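Tabletop teaching (workplace automation)

Tabletop teaching is the name we use at Otura for the part of robot work where a person guides an arm through a small chore, over and over, until there are enough recordings to train it on. I've been doing it since March, and before that I packed kitchen goods by hand in the same building, so this article leans toward the view from the floor.
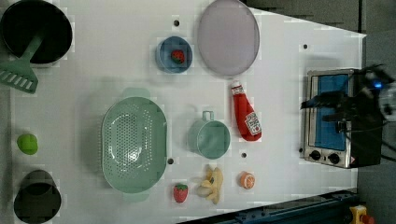
The name came from Şengül Dönmez, who ran the first station and got tired of saying "demonstration data collection" on the phone. Other places call it teleop, demo work or just driving. At Hallasby, the sister site, they say "puppet shift," which I like better, but it never caught on with us.

Background

Otura started as a repacking shop. Goods came in on pallets, we opened them, sorted them, put them in smaller boxes and sent them out again. The first machines were a conveyor and a label printer with a moving arm, and neither one changed anybody's day very much. You stood where you had always stood and the boxes came a little faster.

Arms with grippers were a different thing, because kitchen goods are awkward. A pot is heavy on one side, a colander is full of holes, and a measuring cup tips if you so much as look at it wrong. A fixed program that handles one cup perfectly will fumble the next one if it's turned a quarter of the way around. So the company went with learned control, and learned control needs people to show it things - a lot of people, for a lot of hours!

How a session goes

A session is 20 recordings of one task. The task card is short, something like "put the strawberry in the bowl" or "open the oven door." We use play food and play kitchen pieces for most of it (yes, grown adults, all day, with toy fruit) and the real stock only gets involved much later.

Between recordings you shuffle the table. This sounds like the easy part and it's the part new people get wrong. Everyone has a favorite layout without knowing it, and after an hour the bowl keeps landing in the same spot. Berkay Canpolat wrote a little script that tells you where to put the next few items, and I follow it when I'm tired and ignore it when I'm not.

Then you drive. You move the handles, the arm follows, and if you mess up you either recover or scrap the take. Recoveries are kept. I spent my first weeks scrapping every clumsy take out of pride, until Taner Bilgin, our lead, came by and told me the clumsy ones where I fixed it were the ones he wanted.

My best shift so far was 53 kept recordings. Please don't read that as a target, we had a fight about targets already (see below).

What it does to the job

The physical side is the big change. Packing wore out my shoulders and lower back. Driving gets you in the wrists and the eyes, and it sneaks up on you, since you're sitting down and feel like you're resting. The station chairs were replaced once and the handles were padded after two of us turned up with wrist braces in the same month.

The mental side is harder to explain. Packing let me think about dinner. Driving doesn't, at least not if you want smooth takes, and by the afternoon I'm worn out in a way that used to need a full truckload. Leidy Henao, who moved over from packing with me, went back after 8 weeks. She said she missed talking to people, and fair enough - the packing line is a loud and friendly place, and the stations are quiet.

There's also more training now. I can read a joint error, restart a controller and tell a stuck cable from a bad calibration. None of that was on my résumé before, and the pay grade did go up for it, though only after we asked.

Disputes

Two arguments come up again and again.

The first is counting. For a while the kept recordings were shown per person on a screen by the break room. People started picking the easy cards, and anything with a lid or a hinge got left for whoever came in last. The screen still hangs there but it shows the lunch menu and the fire drill notice.

The second is the obvious one, whether we're teaching our replacements. Shoaib Pirzada, who speaks for the floor in the site meetings, got it in writing that no packing job would be cut during the pilot. The pilot has been extended twice. I've asked what happens when it ends and the answers have been polite and not very long. Packing has taken on fewer new people than it used to, and I don't think you can call that nothing.

Related terms

Pralik: the in-house program that stores the recordings and lets you mark them keep, recover or scrap. The search box is slow.

Reset: putting the table in order for the next take. Also used for a coffee break, as in "I need a reset."

Yalçınkaya table: a station with the holes in the top used for pinning fixtures, after the workshop that drilled the first batch for us. Small parts like to fall down them, so keep a magnet handy.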